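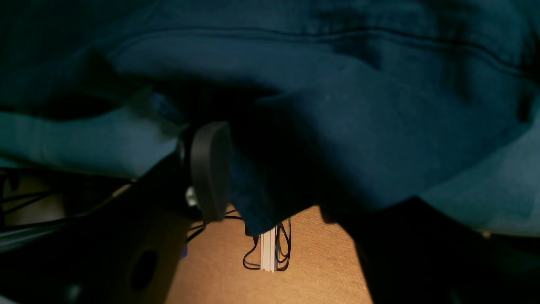
Fovel发布2.0版：腕部视角布料操作控制栈改用异步动作块，感知与规划解耦

机器人软件公司Billeck于11月发布布料操作控制栈Fovel的2.0版本。新版本重写了动作执行层和腕部图像的预处理链路，并首次将抓取后的重规划模块单独开放配置。代码与文档已同步更新，模型权重需另行申请。

Fovel面向衣物、毯子一类柔性物体的拾取、展开和折叠。与刚性物体不同，布料在被夹起后形状持续变化，腕部相机离物体很近，画面往往大部分被织物占据，夹爪指尖、桌面和线缆只在边缘露出一小块。1.x版本把感知、规划和控制串在同一个循环里，任何一环超时都会拖慢整条链路。Billeck在发布说明中承认，这是旧版在深色织物上表现不稳定的主要原因之一。

2.0版把循环拆成三个独立进程，通过共享内存交换数据。感知进程负责接收腕部与固定机位图像，输出分割掩码、边缘候选和遮挡比例；规划进程读取最近一次有效的感知结果，生成长度为40步的动作块；控制进程按固定周期取出动作，做插值和限幅后下发到关节。规划进程在当前动作块尚未执行完时即开始计算下一块，两块之间的重叠部分按时间加权融合，以消除切换处的速度跳变。

动作块的融合方式可在配置文件中选择。默认的线性加权适合慢速展开，指数加权对新观测更敏感，用于抖动、甩平等动作。文档提醒，指数加权在图像延迟较大时会放大抖动，启用前应先运行自带的延迟测量脚本。脚本会分别给出相机曝光到入队、入队到推理、推理到下发的时间分布，并写入日志头部，供回放时对齐。

感知部分的改动集中在两处。第一处是接缝与褶皱的区分。两者在近距离图像中都表现为细长的明暗边界，旧版常把褶皱当作布边，导致夹爪在布面中央闭合后滑脱。新版增加了一个轻量分支，专门预测线状特征的类别，并用连续多帧的一致性做过滤：夹爪轻微移动时，接缝的位置相对织物纹理保持不变，褶皱则会随受力漂移。第二处是曝光。低反射率织物的阴影区域容易压成一片黑色，分割网络在此处的置信度没有参考意义。新版允许按感兴趣区域测光，并将过暗像素标记为“未知”，不再默认归入背景。规划进程遇到未知区域比例过高时，会优先选择改变视角的动作。

任务规划层沿用第三方库Janjua的行为树实现，Fovel在其上增加了7种柔性物体专用节点，涵盖抓取确认、边缘跟踪、悬空检查、重抓等步骤。抓取确认节点不依赖单一信号，同时读取夹爪开度、电机电流和腕部图像中指尖附近的掩码变化，三者不一致时返回“待定”状态，由上层决定是重试还是继续观察。旧版此处只有成功和失败两个返回值，升级时需要修改已有的行为树文件。迁移工具可以自动补全缺失分支，但补全后的默认行为是停止，用户应逐一检查。

线缆干涉也被纳入规划约束。布料下垂时容易遮住工作面上的线缆，夹爪下探可能一并夹住。2.0版支持在标定阶段录入禁入区域，并可为柔性线缆设置膨胀余量。禁入区域以机器人基座坐标系表示，固定机位发生移动后不需要重新录入，腕部相机重新安装后则必须重做手眼标定。录入的区域目前是静态的，线缆在运行过程中移位时系统不会自动更新。

数据工具方面，新增的Sastisum插件用于遥操作数据的检查与切分。插件逐段比对关节状态和图像的时间戳，标出丢帧、重复帧和时钟回跳，并按夹爪开合事件自动生成候选切分点，由标注人员确认。切分结果以索引形式保存，不改写原始文件。Billeck称，随版本公开的验证集包含400段布料操作记录，涵盖单臂和双臂两种配置，每段均附有标定参数和软件版本号。该验证集仅用于回归测试，不建议并入训练。

控制进程的安全逻辑有所收紧。规划进程超过设定时限没有给出新动作块时，控制进程不再保持末端速度，改为按减速曲线停在当前动作块的最后一个有效位姿，夹爪力保持不变。力矩超限、通信中断和急停三类事件分别记录，恢复流程也相互独立。急停之后必须人工确认夹爪内是否仍有织物，软件不会根据停机前的掩码推断抓取状态。

兼容性上，1.x版本训练的策略可以继续加载，但只能以同步模式运行，接缝分支和未知区域标记对其不生效。配置文件格式由单文件改为按进程拆分，旧格式在本版本中仍可读取，启动时会输出警告。回放工具支持新旧两种日志，混合格式的目录需要先建立索引。

已知问题列表中目前有2项被标为高优先级。其一，双臂同时夹持同一块织物时，两侧的抓取确认节点可能互相等待，直至超时；临时办法是在行为树中指定主从顺序。其二，织物与工作面颜色接近时，边缘跟踪会沿工作面接缝继续前进，需要手动限制跟踪长度。Billeck表示两项修复都将进入下一个维护版本，未给出时间。

仍在使用1.x的用户会继续收到安全性更新，功能开发已经停止。升级前需要备份标定文件，并在空载状态下完成一次完整的延迟测量。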